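Notebook, May, continued from the previous page

Still on the starch paste for the map backing. The second batch is better than the first but I am not yet satisfied. I cooked it in the double pan, wheat starch and filtered water, one part to five, and stirred all the time until it turned from white to a little bit transparent. Then I let it cool under a cloth. In the morning it had a skin on top, which I removed, and I pushed the rest through the horsehair sieve two times.

For the test strips I used the thin paper from Loureiro and the heavier one which we had left from the Delemthorpe atlas. The thin one takes the paste well. The heavier one curls at the corners when the paste is thinned too much, and when it is thick the brush leaves lines. I tried it thinned one to one, then with less water. Less water is better for the heavy paper, but I must work faster, and I am not fast with the wide brush.

Strip 87 is the best until now. It lies flat, it does not shine, and the surface feels almost the same as before the lining. I wrote the number in pencil on the back, lower left. Please do not throw it away when you clean the drawer, I want to compare it after the summer when the air is more humid.

Sheet 2551 (the harbor plan from Stadthorpe) is waiting between blotters. The old linen came off in two places without any water, only with the flat spatula. In the middle it holds strongly, and I suspect animal glue there and not starch. I made a small spot test with a damp swab near the margin and the blue wash did not move. The red line is a different matter. A little pink came on the swab after ten seconds, so the red must stay dry, or I have to find some other way for that part. Gel, maybe. We have the powder but it is old, and I do not know how it was stored. 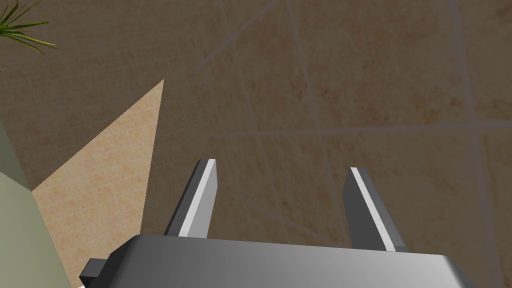 Two-finger gripper, gray, simulated view.

4:30 in the afternoon. Changed the blotters for the second time. The upper one was still cool to the touch, the lower one almost dry. I put back the glass plate and the weights, but now with felt between, as the last time I got a small mark from the edge of the glass.

Question for everybody: on the order form from Marivton the blotting paper is listed at 100 sheets per pack, item 3212. Is this the same thickness as we have now? The old label is torn and I cannot read the weight. If somebody remembers, write it here in the margin.

To do next:
mix a small gel, try it on a scrap with red ink
cut new strips of the heavy paper, grain direction marked this time
wash the sieve in cold water only, the hot water makes the starch stick
ask about the blotters before ordering

The paste in the small jar is from the second batch. It smells fine today. If it smells sour tomorrow, throw it out and I will cook again.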